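4.2 Do blurbs tell readers what is in the book?

Publishers' copy is often treated as a stand-in for the novel it sells. Studies of popular crime and family-saga fiction lean on it heavily, for the plain reason that blurbs are free to collect and full texts are not. We doubt the practice is safe, and this section sets out why.

Our collection holds 1,524 blurbs for novels sold mainly in paperback, gathered from retailer pages and from the Rastari catalog. Of these, 497 belong to a numbered series. We read the full text of 346 novels and compared each with its own blurb, noting whether the conflict named in the blurb was still the main conflict at the midpoint of the story. Two readers coded every book. Where they disagreed, the case was marked as unclear and left out of the comparison.

Earlier work by the Hagedorn group claimed that blurbs "track plot closely" in genre fiction. We could not repeat that result. In many of the novels we read, the quarrel promised on the back cover was settled early or dropped, and a second story took over. Family sagas were the worst offenders. A blurb would announce a fight over an inheritance, and by the middle chapters the heirs were busy with something else entirely – a court case, a marriage, a move to another city. Readers may not mind this. Anyone using blurbs as data should.

Part of the gap may come from how the Hagedorn sample was built. It drew on a single imprint, Staltness, whose house style asks for a blurb that covers the whole arc of the book. Few of the publishers in our collection work that way. Most blurbs we saw stop at the first turning point, and a good number end on an ellipsis or a question. A method tuned on Staltness titles will look better than it is.

The series books raise a different problem. From the second volume on, the blurb spends much of its length on what happened earlier, and automatic tools read this backstory as current plot. The Itel tagger, which we ran with its default settings, made this mistake often enough that we stopped using its plot labels and kept only its character names. We have seen no published correction for it. Trimming the first sentence, as has been suggested, removes the backstory in some cases and the heroine in others.

There is also the matter of where a blurb is read. Much of the writing on the subject assumes a buyer who studies the back cover at leisure. Small-format fiction is also sold from wire stands (Figure 6), and we know of no sound evidence on how long a shopper at a stand spends with any one cover. Claims that blurbs "drive" such sales rest on surveys in which people were asked to recall their reasons, often months later. We give these little weight.

None of this makes blurbs useless. They are good evidence of what publishers think will sell, and we use them for that in Section 5. As evidence of what novels contain, they should be checked against the books.

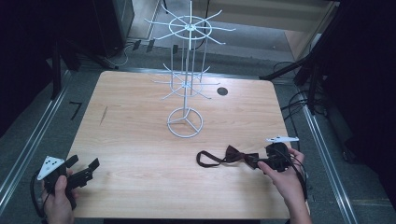

Figure 6. White wire display stand with two tiers of radiating arms.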